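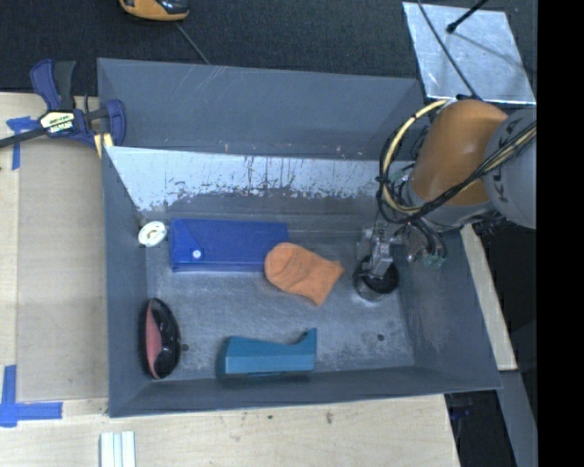
Wendov Bin Picking Recorder

The Wendov is a recording set for teams who collect grasp examples for a learning system. It connects to the arm controller and saves every pick attempt as one file: the view into the bin before the grasp, the point chosen for the suction cup, the arm path and the vacuum reading.

What you can put in the bin

Mixed items are welcome – soft things like a sock together with a smooth case or a small roll. Please change the items between sessions, so the examples do not become too similar.

In the box

Recording unit
Vacuum sensor with 3 hose adapters
8 cable holders
Printed guide for bin and camera position

Storage

The internal disk holds 2316 attempts in full quality. Older files are not deleted automatically – you must export them first.

Ordering

Order number: Lillerholm 102. Sold and serviced by Loretti. The bin, arm and suction cup are not included.

Page updated 2 April 2019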